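Kids' Corner > How Stuff Works > Heat

Why Do Things Get Hot When They Work Hard?

Posted December 16, 2024 by Youssra Cherkaoui

Quick one before the holidays! Lots of you sent in the same question. Why does a laptop get warm on your knees? Why does a phone get toasty when you play a game on it? OK. Let's go.

First, rub your hands together. Fast. Faster! Count to 30. Now put them on your cheeks.

Warm, right?

You used energy to move your hands. Energy doesn't vanish. It can't. It just changes into something else, and a lot of the time the something else is heat. Scientists call the rubbing part friction.

Your whole body does this too. Run up the stairs and you get hot. Your muscles use the energy from your breakfast, and only part of it goes into climbing. The rest – heat. So you go red and you sweat.

What about things that don't move?

Good question. A phone hasn't got legs. But inside it there is electricity, and electricity is made of teeny tiny bits called electrons, all pushing along through metal. They bump into stuff on the way. Bump bump bump. Every bump gives a little bit of heat.

One bump, you'd never feel it. But there are so many bumps that I don't even have room to write the number.

The part of a computer that does most of the thinking is called the processor. It's a flat little thing, smaller than a cracker. When it has a hard job, like drawing a big game world, it does more work and more electricity goes through. More bumps. More heat. That's why your game makes the fan go whoooosh and your spelling homework dosen't.
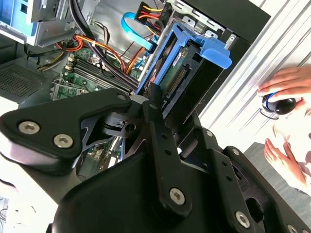 Erkent Science Club – Juniors (ages 8 to 11)

How to get rid of heat

Heat always wants to go from a hot place to a cooler place. Always that way round. Leave cocoa on the table and the heat goes out into the room until the cocoa and the room are the same. (Then it's yucky cocoa.)

There are 3 ways heat can travel.

Touching. The fancy word is conduction. Put a metal spoon in hot soup and soon the handle is warm. Metal is really good at this. Wood is bad at it, so wooden spoons stay nice to hold.

Moving air or water. Convection. Warm air floats up, cool air slides in underneath. A fan helps it along.

Shining. Radiation. Hold your hand near a campfire, not too near!! You feel it on your skin even with nothing touching you. The sun does this from millions of miles away.

Lots of desktop computers use the first two. Metal fins sit on the hot part and soak up the heat, then a fan blows air past the fins and carries it off. Why fins and not just a block? More outside for the air to touch. Same reason you spread your fingers out when your hands are sweaty.

Elephants do it with their ears! Big, thin, full of blood. They flap them and the blood cools down. An elephant ear is a fin and a fan in one, pretty much.

Try it at home

You need 4 cups the same size, warm water from the tap (warm, not boiling, and ask a grown up), a sock, some foil, a metal spoon.

Put the same amount of water in each cup.
Cup one – leave it alone.
Cup two – pull the sock over the outside.
Cup three – wrap it in foil.
Cup four – stand the spoon in it.

Wait 27 minutes. Why 27? That's how long our club snack break is. Then dip a clean finger in each one. Which is warmest? Which is coolest? Write down your guess BEFORE you start or it doesn't count.

If you have a thermometer use that, fingers are not very good at telling. Write the numbers in a chart and bring it to club.

Words to know

Energy: what makes things move, light up, or get warm.
Friction: rubbing that slows things down and makes heat.
Electron: a tiny bit that carries electricity.
Processor: the part of a computer that does the thinking.

Next time: why is ice slippery? We'll need ice. Lots of it. Wear you old shoes.

Back to Kids' Corner | More from Heat | Ask a question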